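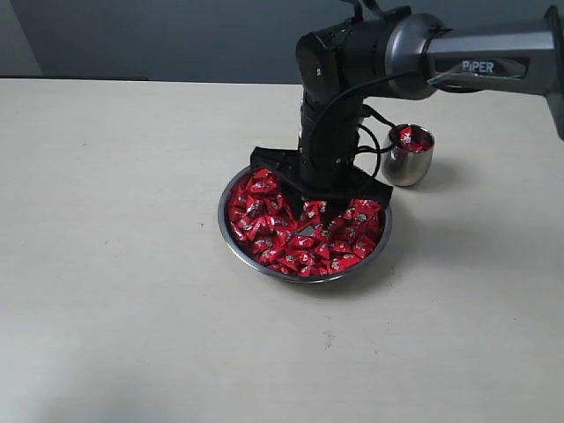 *Figure 4. Stainless steel bowl of red-wrapped candies on a light tabletop.*

## 4.2 Zeroing the scale with a container

The Mindlow counter scale can store the weight of one empty container. Use this function for candies, nuts and other goods weighed in a bowl.

1. Set the scale on a level surface and turn it on. Wait until the display shows 0.
2. Place the empty container in the center of the platform.
3. Press and hold **TARE** for four seconds. The display returns to 0 and the tare light comes on.
4. Add the goods. The display shows net weight only.
5. Press **UNIT** to switch between grams and ounces.

To clear the stored value, remove the container and press **TARE** once.

**Note:** The stored value is lost when the scale is turned off. Automatic shutoff occurs after nine minutes without a change in load.

**Note:** If the display shows `Er 19`, the container was moved during step 3. Repeat from step 2.

**Caution:** Do not exceed 80 ounces, container included. Overload can damage the load cell.

**Caution:** Do not drop goods onto the platform from a height.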